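Bathroom Display Room: Inspection Checklist with Comments
Entwistle Bath and Home, Plustton branch
Completed Jan 3, 2024
Marks used: OK, FIX (branch to do), REFER (goes to the Flestville office)

1. Ceiling and lights

1.1 Ceiling panels and beams free of stains, rust and hanging parts. OK
1.2 Tube lights all working, covers and ends secure. OK
Comment: Tubes lit at time of check. One fixture buzzes for a minute after switching on. Note it again next January if it is still doing it.
1.3 Air vent clear, slats in place. OK
Comment: Slats dusty. Wipe from the step stool only, two people.
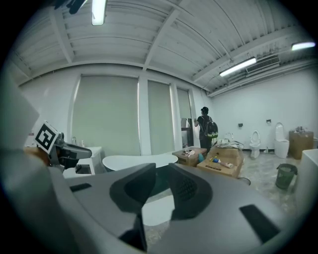

2. Windows and blinds

2.1 Roller blinds run freely and stop where they are left. OK
Comment: The widest one is slow near the top. Leave it down until the spring has been looked at.
2.2 Blind cords tied up out of a child's reach. FIX
Comment: Cord cleat missing at one window. Screws are in the office drawer.
2.3 Glass free of cracks. OK

3. Floor and walkways

3.1 Walking route at least 100 cm wide from the entrance to the last display. FIX
Comment: Measured 120 cm at the entrance, less than the minimum beside the tub. Cardboard boxes on the floor are narrowing it. Flatten and remove the ones that are finished with. Anything still needed goes in the stock room.
3.2 No loose items on the floor. FIX
Comment: Bucket between the boxes. Small goods should not be left on top of cardboard, where they slide off when the box is knocked.
3.3 Floor clean, level and dry at every display. OK
Comment: Concrete and tile both checked. Tile seams are level. The polished tile needs the wet floor sign put out every time it is mopped, and this was missed twice on the log.

4. Vanity and sink

4.1 Unit stands firm when pushed at the counter. OK
4.2 Doors and drawers closed when no one is using them. FIX
Comment: Drawer left open again. It sticks out at shin height. Close it after every customer.
4.3 Bottles and dispensers on the counter are display items only. OK
Comment: Keep them back from the edge.
4.4 Faucet tight on its base. OK

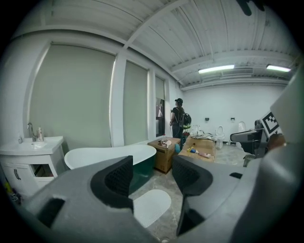 Page 2 of 3

5. Bathtub

5.1 Tub does not rock when leaned on at the rim. OK
5.2 Rim and inside free of chips. OK
Comment: Nothing is to be stored in the tub overnight.
5.3 Price card fixed so that it cannot fall under foot. REFER
Comment: Grillira stand cards keep coming loose. Ask Flestville for the clip type.

6. Bath mats and boards

6.1 Mat or board lies flat with no curled or raised edge. OK
Comment: The white oval one was checked on the floor. Press each end in turn and watch the other. If it lifts or tips, take it off display. When moving it, stand with your feet clear of it, take both ends together and lift level. 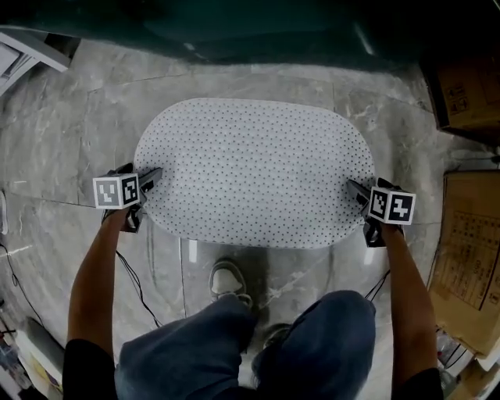

Do not drag it over the polished tile, as grit underneath will mark the surface. Wipe the underside before putting it back and set it parallel to the tub, away from the walking route.
6.2 Holes and dots clear of dust and hair. OK
6.3 Spare mats stored flat, no heavier goods on top. OK

Page 3 of 3

7. Items still open

Cord cleat (2.2), boxes and bucket (3.1, 3.2), drawer (4.2), card clips (5.3). Recheck the walking route with the tape after the boxes are out and write the new width beside 3.1.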